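Drusetti Open Day, Flarnby
Saturday, August 23, 2025
By Zbigniew Brzozowska

I took the 9 o'clock bus out from Veloso and walked the last part from the depot. Drusetti is on the second floor over a tile shop, and the sign is small. Admission was free. They ask you to sign a book at the door, and I was number 59.

The open day covered home goods and clothing care. The first room was mostly talks. A woman from Flalluvau spoke on washing dark cotton, and she recommended cold water and turning shirts inside out. Somebody asked about vinegar and she said she doesn't use it. The talk ran long and the coffee was gone by the time I got out.
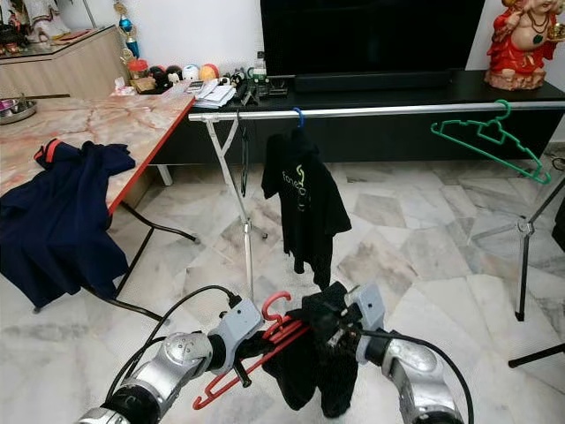

FLARNBY, August. The hanging area was the part I had come for. The rack is metal, with a long shiny rail on splayed legs, the kind that can stand anywhere with a flat floor. A black T-shirt with a pale yellow-green logo was on a small blue hanger, and a green plastic one next along the rail had nothing on it. A black garment was draped over a red hanger. I use the same sort of plastic hangers at home and they do fine for T-shirts, less well for anything heavy.

I liked the table, which has a pinkish marble-patterned top with a red edge and thin black legs. A navy garment with red trim at the collar was thrown over the corner, and there were two stainless-steel bowls at the far end. The cabinet behind it is light wood grain with a glossy top.

I bought a pack of hangers on the way out and was told the smaller size would be back in December. The stairs are steep and there is no elevator. Bus 107 goes back to Veloso from across the street, but check the times, as I waited longer than I wanted to.

Contact: Drusetti, 77 Depot Road, Flarnby | © 2025 Zbigniew Brzozowska | Back to top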